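Workshop > Notebooks > Brakes and hubs > Job 452

4 min read

October 10, 2022
Eilidh Sutherland, Flalldale

Job 452, Firum van, front brake judder. Second visit. Pads and both front rotors were replaced here in February and the steering wheel shake was back 2462 km later. Driver reports it from 100 down to 70 km/h under light pedal, worse after the long descent, not present when coasting. Road test this morning agrees. Pulse in the pedal as well as the wheel. No pull to either side.

Rotors are Aitken, 320 mm vented, 28.0 mm new. Pads are the matching Aitken set. No fault found with the wheels: both fronts spun up on the balancer, left 5 g out, right zero. Tyres even across the tread. Put them aside.

Before pulling anything, clamped the rotors to the hubs with all five nuts and flat washers, torqued in a star to 110 Nm. The February sheet says runout was checked "OK" but gives no figure and does not say whether the nuts were on. Not repeatable from that. Dial indicator on the knuckle, plunger square to the outboard face, 10 mm in from the edge.

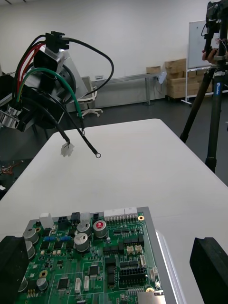 Left front, lateral runout 0.11 mm. Right front 0.04 mm. Our limit on these is 0.05 mm, so the right side is inside and the left is not. Checked the left bearing for end play with the same indicator, push and pull at the hub: 0.01 mm. Bearing is not the cause.

Thickness next. Micrometer at eight points, same radius each time, point 1 next to the painted stud.

Left: 27.71, 27.71, 27.70, 27.69, 27.68, 27.69, 27.70, 27.71
Right: 27.74, 27.74, 27.74, 27.73, 27.74, 27.74, 27.74, 27.73

Thickness variation is 0.03 mm left, 0.01 mm right. Thin spot on the left is at point 5. High spot on the runout reading was also at point 5. Consistent with the pad touching the high side once per turn with the brakes off and wearing it there. The rotor was most likely true when it was fitted and has been worn into variation since. Should not be logged as warped, and should not go back to Aitken as a warranty claim.

Caliper slides on the left: upper free, lower stiff but moving. Piston goes back by hand pressure on the tool. Hose clear. Regreased both slides and fitted new boots on the lower.

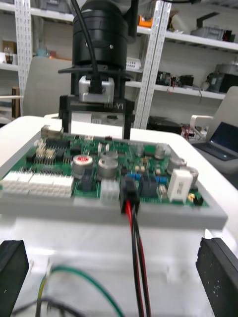
Hub face

Rotor off. Ring of scale on the left hub face between two of the studs, and a matching mark inside the rotor hat. Someone had been over the outer part of the face with a disc but not in close to the studs. Julis stud cleaning cup on the drill for the scale at each stud, then a flat stone over the whole face, then brake cleaner. Wiped the hat mating face the same way. No grease on the face. A thin smear on the spigot only.

Indicator on the bare hub face, 70 mm radius: 0.015 mm after cleaning. Did not take a reading before cleaning, which I should have, as it would have closed the argument. At the measuring radius of 150 mm the hub alone now contributes 0.03 mm.

Refitted the old left rotor to see where it landed. 0.05 mm. So 0.06 mm came off with the scale.
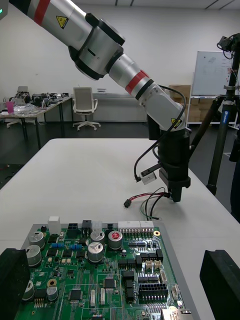

Indexed the old rotor around the studs, one position at a time, to see how much was in the rotor and how much in the hub:

Position 1: 0.05
Position 2: 0.04
Position 3: 0.02
Position 4: 0.03
Position 5: 0.05

The thickness variation is still in that rotor whatever position it sits in, so it was not going back on the road. Machining it on the vehicle was an option with this much meat left, but the on-car lathe is still waiting on a drive adaptor. Fitted a new pair so the sides match. Left indexed to 0.02 mm at position 4, right 0.03 mm at position 1. Positions marked with paint on the stud and the hat.

New pads both sides. The old ones measured fine, but the left inner had glazing on the trailing half and I did not want that on a fresh face. Wheels on, nuts by hand in a star, then 60 Nm, then 110 Nm with the wrench. No rattle gun on final tightening for this job.

Bedding: ten stops from 60 to 10 km/h, moderate pedal, 30 seconds rolling between. Ten minutes driving without braking hard after that. Then 100 to 70 light pedal, repeated six times. No shake at the wheel, no pulse in the pedal. 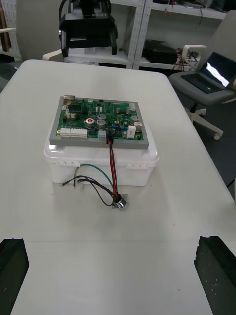
Circuit board in its tray on the plastic container.

Open items:

- Recheck runout and thickness, both fronts, at the next service. Same eight points, point 1 at the painted stud.
- Add a box to the brake sheet for runout in mm, nuts on, each side. "OK" to be struck out as an entry.
- Bare hub reading before and after cleaning on every front rotor job.
- Left lower slide pin has light pitting. Pin on order, part number on the job card.
- Old left rotor kept under the bench, tagged 452, for trying the lathe on when the adaptor turns up.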